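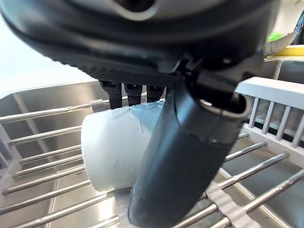
Sydorenko House | Kitchen and Dining Team

Shared kitchen gets new dishwashing routine before the winter season

The shared kitchen on the second floor of Sydorenko House has a new routine for dishes, and the residents are asked to follow it from November. The change was prepared by the Kitchen and Dining Team after many small complaints about cups left on the counter and plates put back in the wrong cabinet.

The main point is simple. Plates, bowls and pots go into the dishwasher. Light plastic cups are washed by hand and put on the drying rack. In the past the cups were put in the machine together with everything else, and they often turned over during the wash and came out full of gray water. Residents then had to wash them again.

"I wrote to the team three times about these cups," said Kagiso Visser, who cooks for the evening table. "It is a small thing, but when you have guests at seven o'clock and no clean cup, it is not so small."

Mugs may be washed either way. The team only asks that they do not stay overnight on the counter.
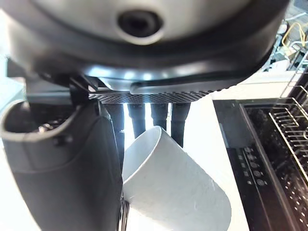

Dishes at Sydorenko House.

The house serves 40 people on a normal evening, and most of them eat between six and eight. Until now the dishwasher was started when somebody thought it was full. Under the new routine it runs at 2 fixed times, after lunch and at 9 p.m. The person on evening duty starts the last wash, and the person on breakfast duty empties it before 8 a.m. The duty list is on the inside of the pantry door, as before.

The sink is also part of the new rules. The left basin is now kept for food only, so that vegetables can be rinsed there at any hour. Dishes that wait for their turn belong on the right side. Several residents had asked for this, especially those who prepare the soup in the afternoon and were tired of moving other people's pans before they could start.

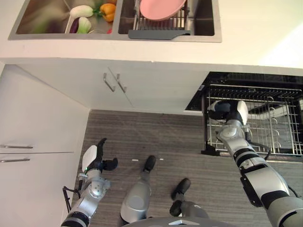 By Miroslava Marchuk, Kitchen and Dining Team

The new order was tried during 3 weeks in October by the residents of the second floor. At the end of this period they met and made two corrections. The first one concerns large pots, which may soak until the next morning if they are marked with a note. The second one concerns knives. These are washed by hand immediately after use, dried and returned to the drawer.

Not all were in agreement. Some residents find the fixed washing times too strict, in particular those who work late and eat after ten. For them the team has reserved a shelf beside the pantry, where used dishes can stand until the morning. If the shelf is too small, we will look at it again in the spring.

There were also questions about the cost. The team has spent very little so far: a second bottle brush, dish towels and new labels for the cabinets. A larger wish is to replace the old oven, and for this purpose the house has put aside 1,000 euros. An offer has been requested from Varar, the same shop that repaired our refrigerator last year. We do not expect an answer before the holidays.

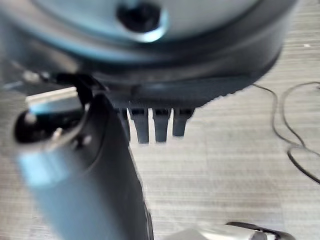

Until then the oven can be used as usual, but please do not set it above the line marked with tape on the dial. The left front burner of the stove is also slow, and it is better to choose another one when you cook for many people.

Residents who want to change their duty can write their name on the list or speak with Kagiso Visser in the kitchen after 5 p.m. New residents do their first duty together with a person who knows the kitchen already. The first floor will start with the same routine when its own duty list is ready.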